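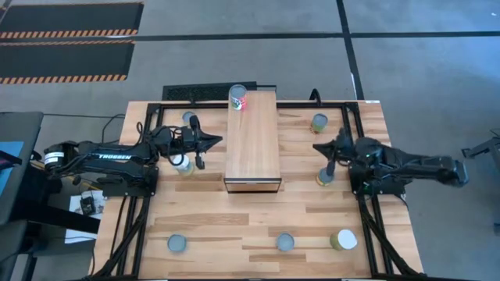 Wood Tops and Shelves: Frequently Asked Questions

Chisholm has been making and refinishing wood tops in Cleltbridge since Innes Chisholm took over the old seed store. These are the questions that come up most at the counter and by email.

How often should I oil my top?

An oiled top in a kitchen needs a fresh coat every two or three months in its first year, then twice a year. A desk or hall table can go longer. Put a few drops of water on the surface. If they soak in within a minute or so, it's time.

Which oil do you use?

Food-safe mineral oil for cutting surfaces and hardwax oil for everything else. Please don't use olive oil or other cooking oils. They go sticky and start to smell.

My top came with a varnish. Can I oil over it?

No. The oil will sit on the surface and collect dust. A varnished top only needs a damp cloth and mild soap. If the varnish has worn through, it has to be sanded back first.

Can you match the color of a top I already have?
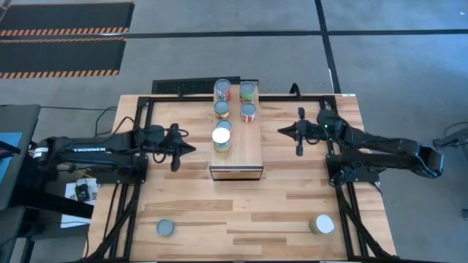
Color matching works best from a sample, so bring an offcut or a drawer front if you have one. Kirsty Hepburn does the stain tests and needs a week for them. Light tops with a butcher-block grain, like the one in the photo, are harder than dark ones, as any yellow in the finish shows up right away. A black frame along the edge makes this less of a problem because the new wood doesn't meet another wood directly.

How do I get rid of white rings?

Leave them alone overnight first. Many fade by morning. If one is still there, rub it along the grain with a soft cloth and a little hardwax oil. On varnish, call us before you try anything – heat and mayonnaise both get recommended online and we have had to repair the results of both.

What will refinishing cost?

Sanding and oiling a standard six-foot top is $374 if you bring it in, or $434 with pickup inside Cleltbridge. Deep burns and split seams are quoted separately.

Gloss or matte?
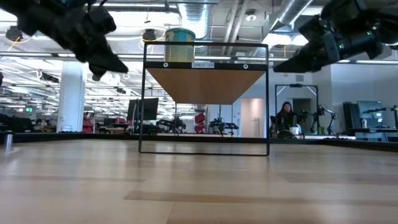 Most customers pick matte for kitchens and gloss for display tables, and both wear about the same. Look at a gloss sample near a window before you decide. A shiny top picks up whitish reflections, as you can see on the planks here, and some people find that tiring on a desk. Small shelf units that stand on the top should have felt under the bottom bar. If you are sending us several shelves, put a label on each one, in the style of "SHELF 1/2" on the front rail, so they go back in the right order.

Do you ship?

Shelves and small tops, yes. We use Drivier for anything up to 400 miles. Larger tops are pickup only.

Who do I ask about an order?

Niall Pringle handles orders and Afaf Twal handles repairs. The phone is answered from 8:30 a.m. to 4 p.m. We close for two weeks in September.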